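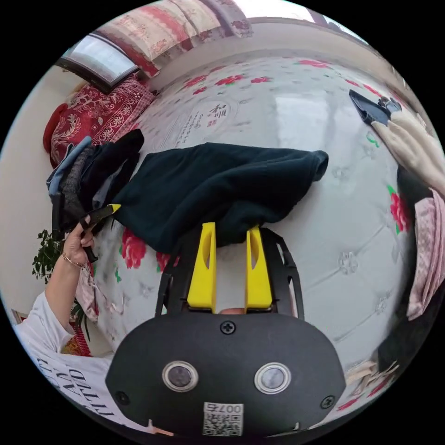
Gelldale Residents' Board > Household Matters > Folding fleece for storage

linen_steward
Posted March 9, 2021

Members are invited to comment on the proposed guidance for folding winter clothing before it is handed in to the Gamach storage room. The draft states that fleece garments shall be laid flat on a bed, sleeves turned in, and folded in thirds. Each household may submit 2 bags.

northstair165
I support the draft with one reservation. Fleece does not hold a crease, and a stack of it leans over as soon as it is moved. I would ask that rolling be permitted.

Flollireo
I must disagree with the previous member. Rolled garments were accepted last season and the shelves could not be closed. Denim and knits were folded and gave no trouble.

northstair165
The shelves in question are the narrow Rautiainen units. A folded adult fleece overhangs them. The difficulty lies with the shelf.

quilt_and_bolster
May I raise a separate point? The draft should advise members to leave the bedspread on while sorting. Dark fleece sheds on white sheets, and a quilted spread can be shaken out afterward.

linen_steward
The bedspread suggestion will be added. On rolling, I would note that the room holds 80 bags and received more than 900 garments last year. A single method makes the shelves easier to check.

Flollireo
Agreed. Please also specify that cuffs be folded inward. A loose cuff catches on the bag zipper.

northstair165
I withdraw my objection as to adult sizes only. Children's fleece should still be rolled.

linen_steward
Noted. Children's sizes will remain open for comment until the end of March.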